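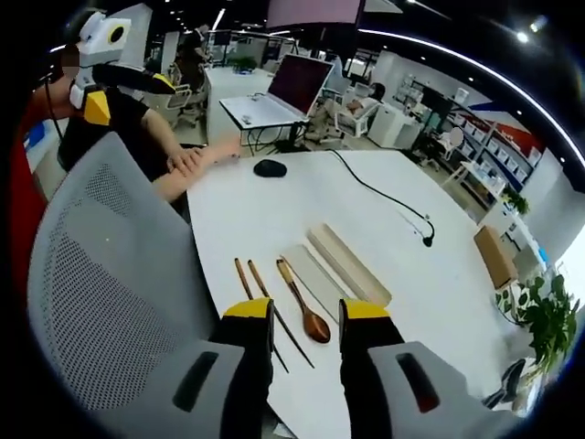 Mittwoch, abends

Um halb sechs aufgewacht, vor dem Wecker. Draußen noch dunkel, Regen auf dem Blech vom Vordach. Ich bin liegen geblieben und habe versucht, mich an den Traum zu erinnern, es ging um einen Bahnhof, mehr weiß ich nicht. Dann Kaffee und die letzte Scheibe vom Roggenbrot.

Heute wieder kein Zucker. Das ist jetzt der dritte Versuch in diesem Jahr, und der erste, der über die zweite Woche hinausgekommen ist. Kopfschmerzen habe ich keine mehr. Am Nachmittag kommt die Lust auf etwas Süßes immer noch, zwischen drei und vier, fast auf die Minute. Ich habe einen Apfel gegessen und bin einmal um den Block gegangen.

Vormittags im Büro die Listen für Brandes fertig gemacht. 461 Positionen, davon die Hälfte doppelt angelegt, einmal mit Bindestrich und einmal ohne. Ich habe sie von Hand verglichen. Das Programm hätte es auch gekonnt, aber es hat mir letzte Woche zwei Artikel zusammengelegt, die nichts miteinander zu tun haben, und danach habe ich einen ganzen Vormittag gesucht. Um elf war ich durch. Brandes hat bis Feierabend nicht geantwortet.

Mittags Linsensuppe aus dem Glas. Zu salzig. Beim nächsten Mal mit Wasser strecken oder gleich selbst kochen, die Tellerlinsen stehen seit dem Sommer im Schrank.

Danach hat Gulano angerufen wegen der Heizung. Der Termin wird noch einmal verschoben, das Ventil sei nicht lieferbar. Im Wohnzimmer sind es morgens sechzehn Grad, im Bad geht es. Ich habe gesagt, dass ich im November nicht noch einmal zwei Wochen warten möchte. Die Frau am Telefon war freundlich und hat es aufgeschrieben. Ob das etwas nützt, sehe ich am Montag. Bis dahin die dicke Strickjacke und abends die Wärmflasche.

Auf dem Heimweg in der Bücherei gewesen. Den zweiten Band zurückgegeben, den dritten hatten sie nicht da, er ist bis Monatsende ausgeliehen. Stattdessen ein Buch über Leuchttürme mitgenommen, 507 Seiten, das werde ich in vier Wochen kaum schaffen. Ich habe im Bus angefangen. Das erste Kapitel handelt von Havthorpe und davon, wie dort der Turm zweimal neu gebaut werden musste, weil der Untergrund nachgab. Gut geschrieben, nur die Karten sind zu klein gedruckt. Ich brauche wohl doch eine neue Brille. Bei der alten rutscht der linke Bügel, und zum Lesen nehme ich sie inzwischen meistens ab.

Um sechs zu Hause. Wäsche aufgehängt, die Handtücher von gestern waren noch klamm, alles riecht ein bisschen muffig. Fenster eine Viertelstunde auf, danach war es in der Küche so kalt, dass ich im Mantel gekocht habe. Reis mit Ei und dem Rest Lauch.

Beim Essen über Falwood nachgedacht. Ich muss mich bis Ende des Monats entscheiden, ob ich im Frühjahr fahre. Das Zimmer kostet für die Woche über 100 mehr als beim letzten Mal, Frühstück ist nicht mehr dabei. Andererseits war es dort so ruhig wie lange nirgends, und der Weg am Fluss entlang fehlt mir. Ich habe die alten Notizen herausgesucht. Damals habe ich fast jeden Tag nur aufgeschrieben, was für Wetter war und wie weit ich gegangen bin. Heute finde ich das schade, es steht kaum etwas darüber drin, was ich gedacht habe. Vielleicht war das aber auch das Gute daran.

Das Knie hat sich heute nur auf der Treppe gemeldet, abwärts mehr als aufwärts. Die Übungen habe ich gemacht, beide Seiten, dabei Nachrichten gehört. Danach zehn Minuten gelegen.

Den Brief ans Finanzamt habe ich wieder nicht geschrieben. Er liegt seit Sonntag auf der Kommode, es fehlt nur die Anlage, und die ist in dem blauen Ordner, und der ist im Keller. Morgen gleich nach dem Frühstück, vor allem anderen.

Noch zu erledigen: Glühbirne für den Flur (die kleine Fassung), Briefmarken, Optiker anrufen, Altglas. Bei Brandes nachfragen, wenn bis Mittag nichts kommt.

Jetzt kurz nach zehn. Der Regen hat aufgehört, dafür Wind. Noch ein paar Seiten Leuchttürme, dann Licht aus.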